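Ilwood Pictures announces start of production on Randard

14 May 2025

Ilwood Pictures has confirmed that principal photography has begun on Randard, the first feature film written and directed by Yogesh Pathak. The drama will be filmed over 38 days and is set during the last summer of a family-run theatre in a small lakeside town.

Pathak comes to the project after 13 years in theatre, first as an actor and later as a director of new writing. His short film Nyitrai, a two-hander set in a train station waiting room, led to the development of the feature.

"Randard began as a stage play, and I kept cutting the dialogue until there was hardly a play left," said Pathak. "What remained was a film. I am grateful to Ilwood Pictures for reading every draft and for giving the cast time to rehearse together before we began."
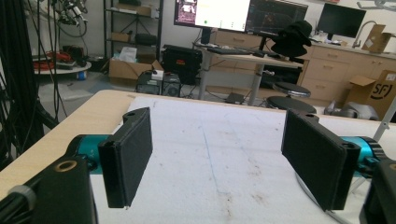 Rehearsals were held in April with the full company. The ensemble includes six performers making their screen debuts, all of whom come from the stage. Casting favoured actors with experience in repertory theatre, as the story requires most of them to appear both as members of the fictional company and as the characters that company performs.

The screenplay follows two sisters who inherit the theatre and disagree over its future. The elder wishes to sell the building at the end of the season. The younger has already promised the stage to a touring production and has neglected to mention it. Much of the action takes place backstage, in the dressing rooms and at the box office, over the course of a single run. 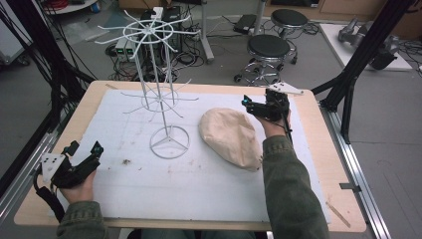 Production design for Randard centres on the theatre lobby, which is being built as a complete interior so that long scenes can be played without interruption. The lobby changes little during the film, and its furnishings have been kept plain at the director's request. The auditorium scenes will be filmed separately, later in the schedule.

Post-production will be carried out by Drodine, which also handled picture and sound on Nyitrai. Casting details for the two leading roles will be released separately, and distribution arrangements will be announced once the film is complete.

Media inquiries and interview requests should be directed to the publicity office at Ilwood Pictures.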